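mamholm-surf-results -- read me first

Hello! This is my collection of heat results from the Mamholm club surfing contests, typed up from the old paper score sheets. I started it in August because I wanted to settle an argument over who'd won the most longboard heats, and then I couldn't stop. Last updated 29 September 2020.

What you get

There are 787 heats in heats.csv, one row per surfer per heat, and 193 surfers in surfers.csv. The two files join on surfer_id. I've also put in beaches.csv, which is tiny and only has Haverford and Rastwood in it, with the usual contest bank for each (north end, south end, by the steps).

Columns in heats.csv

heat_id -- just a running number, it doesn't mean anything
surfer_id -- matches surfers.csv
division -- open, women, junior, longboard or masters
wave_1, wave_2 -- the best two scores, each out of 10
total -- the two added together, as written on the sheet
place -- finishing position in the heat
interference -- y or n
notes -- whatever the judges scribbled, spelling left alone

Please don't recalculate total and overwrite it! The judges' sums are wrong now and then, and people went through to the next round on those wrong sums, so I've kept them and added total_check next to it with my own. 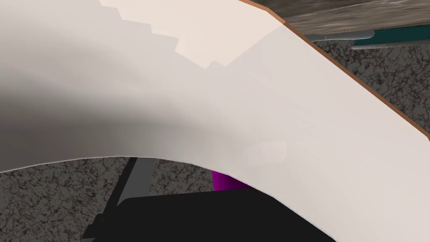 Things that will trip you up

Interference calls are a mess in the early sheets. Some judges halved the second wave, some crossed it out altogether, and one Haverford judge drew a triangle, which I've taken as a halving (tell me if you know better). If you're working out averages, I'd filter on interference = n and be done with it.

Junior means under 16 at Rastwood and under 18 at Haverford. I haven't tried to fix that. Surfers who changed their surname have one id wherever I could be sure it was the same person, and two where I couldn't.

Blank scores are waves not ridden. A zero is a wave that was ridden and scored zero, and I've been quite fussy about keeping those apart.

The Cokero Cup is in here too, but it ran on a points table with 1,000 for the winner and 100 for anyone knocked out in round one. Those points live in cokero_points.csv and shouldn't be mixed in with heat totals.

Using it

Do what you like with it, only say where it came from. Eetu Laitinen checked the longboard rows against his own notebooks and found a good few slips of mine, so thank him for those and blame me for the rest. If you've got sheets I haven't seen, especially masters heats from Rastwood, send me scans or even a bad phone photo -- I'm used to the handwriting by now.

Still to do

Heat start times, where they were written down
Swell notes from the back of the Haverford sheets
Sort out the two surfers who both signed as "J.M."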